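Do I need to join an association before I can referee junior handball?

Asked by pivotmum82

My daughter's club in Lomholm is short of referees for the under-elevens and I've stupidly said I'd have a go. I played a bit at school and I've watched more handball from cold plastic seats than anyone should, but I've never held a whistle. The club secretary says I have to be in the county referees' association first, which is 595 kroner a year, and then the Pasex people (they run our league) say I only need their evening course. Who's right? And what on earth do I need to buy? I've got trainers and that's it.

3 answers

Liesbeth Martens
You're both a bit right! For under-elevens in the Pasex league the evening course is enough, and your club can put you down as a trainee straight after it. The association only comes in once you do under-fourteens and up, where you need the insurance that goes with membership. I did my whole first season without joining and it was fine — I only signed up when Wirnar asked me to do their older girls.

Ask your club to pay for the course. Mine did, but only after I asked twice, and they never got round to the travel money. As for kit, get a whistle you like the sound of, a spare one, and a shirt that doesn't match either team. I wore a plain yellow one for ages. Cards you can borrow. Don't buy the Kuster shoes everyone goes on about, your trainers will do for a hall floor as long as the soles don't mark.

Do read up on passive play before your first match, it's what parents shout about most. I went over the rules at the kitchen table every night for about 14 days and still got my arms in a muddle on the first free throw, so don't worry if you do too. Just blow loudly and point!

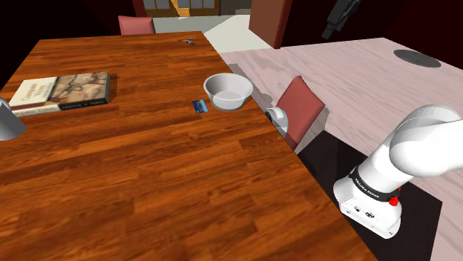 Book on the table

goalkeeper_gaz
just do the course its easy

Torvet7
Mostly agree with Liesbeth, but check the age thing with your own club. Ours wants everybody in the association whatever age group they do, so it might be a club rule and your secretary isn't making it up. Also the course fills up quickly after July, and the one at Wirnar starts at six, which was no good for me with work. I ended up on the late one.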